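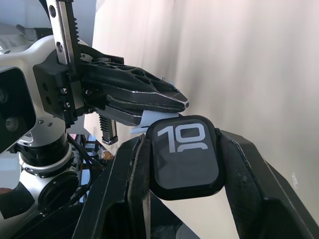 The headline value of a licensing deal is the number most people remember about a small drug company, and it is usually the number that deserves the least trust. A press release will give one total, made up of an upfront payment, a run of development milestones, a run of sales milestones and sometimes an equity purchase, all added together as if they were the same kind of money. Readers take the total in first and look for the parts later, if they look at all. Large figures have this effect almost anywhere they appear. The "10" on the device in Figure 2 sits big and pale in the upper half of a dark face whose lower half is plain, and the eye goes to it before asking what it is ten of. Deal totals are read in much the same way, and we think a good part of the published work on antibody licensing has read them that way too.

We started with 3163 licensing announcements collected from company websites and news archives. Most were of no use to us. Many gave no total, many gave a total without an upfront payment, and a large share were later versions of a deal already in the set. We kept only those where the upfront payment was stated, where the drug or target was named, and where at least one of the parties kept filing public reports long enough for payments to be followed. That left 77 deals. We are not comfortable with how small this is, and we do not claim that it stands for the industry as a whole. Companies that keep filing are companies that survive, and the ones that folded after a failed trial are mostly missing. If anything, our set should flatter the milestone system.

It does not come out looking good even so. Of the 77 deals, 9 reached a payment tied to commercial sales of the product. In the rest, the sales milestones listed in the original announcement either lapsed with the end of the agreement, were traded away in a later amendment, or were still open when we stopped collecting in March. Open milestones are the usual defense here. A deal signed recently cannot be expected to have paid out, the argument goes, and an antibody takes many years to get from a named target to a pharmacy shelf. We accept the point about time. We do not accept that it rescues the headline total, which makes no mention of time at all.

Milestones as a measure of belief

Several earlier studies treat the size of the milestone package as a sign of how strongly the buyer believes in the drug. The reasoning is simple enough: a buyer that thought the drug would fail would not promise so much. We find this hard to follow. A buyer that thinks the drug will fail can promise anything it likes, as the promise will never be called in. Large back-loaded packages are as easy to explain by doubt as by confidence, and the total on its own cannot tell the two apart.

The agreement between Rovo and Trestance shows the problem. Rovo, the smaller company, licensed an antibody for an inflammatory skin disease while it was still in early human testing. The announcement led with the full total and called the deal transformative. The upfront payment was given in the second paragraph and was modest next to it. Reading the later filings, we learned that most of the remaining value depended on approvals in diseases for which no trial had been planned at the time of signing. Trestance was not required to plan one. When the partnership was reworked, those approvals were dropped from the list with no payment to Rovo, and the new announcement stated no total of any kind. Anyone working from a database that records the deal at signing would still find the original figure there.

We do not suggest that either company misled anyone. The terms were disclosed, in the sense that a patient reader could have put them together. Our complaint is with the use made of the figure afterward, by analysts and by academic authors who entered it in a regression as though it measured something.

The upfront payment is not clean either

It would be convenient to throw out the total and use the upfront payment. Some authors do so, and it is an improvement, but we have doubts here as well. The Nkuna agreement lists an upfront payment that, on a closer reading of the notes to the accounts, included an advance on research costs. Nkuna had to spend that portion on work the partner would otherwise have paid for directly. Whether it counts as a price for the drug depends on how one looks at it. The same agreement included a purchase of new shares above the market price. The premium over market is arguably a payment for the license, while the rest bought stock worth roughly what was paid for it. The press release added all of it together.

We recoded upfront payments by hand to take out research funding and the market value of shares. This was slow and involved judgment. Two of us coded each agreement separately and then compared notes, and the disagreements were more frequent than we had hoped, mostly over research funding. Where the filings did not settle the question we left the amount in, a choice that favors the larger number. Other readers could fairly choose the other way.

Platform deals

Platform deals cause trouble of a different kind. In these, the smaller company sells access to a method for finding antibodies, and the buyer may name several targets over the life of the agreement. The headline total is then normally worked out by taking the full milestone package for one product and multiplying it by the largest number of products allowed. Gristis signed an agreement of this type. Its partner named fewer targets than it was allowed, stopped work on one of them before human testing, and let the option on the others run out. No part of this is unusual. It does mean that the total assumed every slot would be filled and every product would succeed in every market, an outcome that we did not find once in the set.

A common reply is that experienced investors know all this and discount the totals in their heads. Perhaps they do. We have seen no direct test of the claim that we find convincing. Share price reactions on the day of an announcement are often offered as proof, with the observation that the price rises by far less than the total would imply. But a price that moves by less than an absurd amount may still have moved too much. The comparison that would help is with the payments later received, discounted for time and risk, and this is exactly the information that is missing for most deals.

What can be said

We are left with a narrower claim than we set out to make. We had planned to estimate a single correction factor, a share by which the announced total could be multiplied to give something near the expected cash. We tried this and gave it up. The share moved a great deal depending on the stage of the drug, on whether platform deals were kept in, and on how we treated amended agreements. With so few sales milestones reached, one or two payments were enough to shift the result from one version of the model to the next. A factor that changes this much with ordinary coding choices is not a finding, and printing it would only give people another number to quote without its conditions.

The ranking of deals by total and the ranking by recoded upfront payment were noticeably different, and studies that use the first as a stand-in for the second should be read with that in mind. Development milestones, taken separately, did better than we expected. Those tied to the first dosing of a patient were often paid, and paid near the expected time. They were also small, which may be part of the explanation. Sales milestones made up the bulk of the announced value in the agreements where a split could be worked out, and they were the part least often paid.

Two checks are described in the next section. The first removes all agreements that were amended within the follow-up period, and the second drops platform deals completely. Neither makes the announced totals look more reliable. The second widens the spread of the results, as one would expect when a small set is made smaller, and we would caution against reading anything into the direction in which it moves.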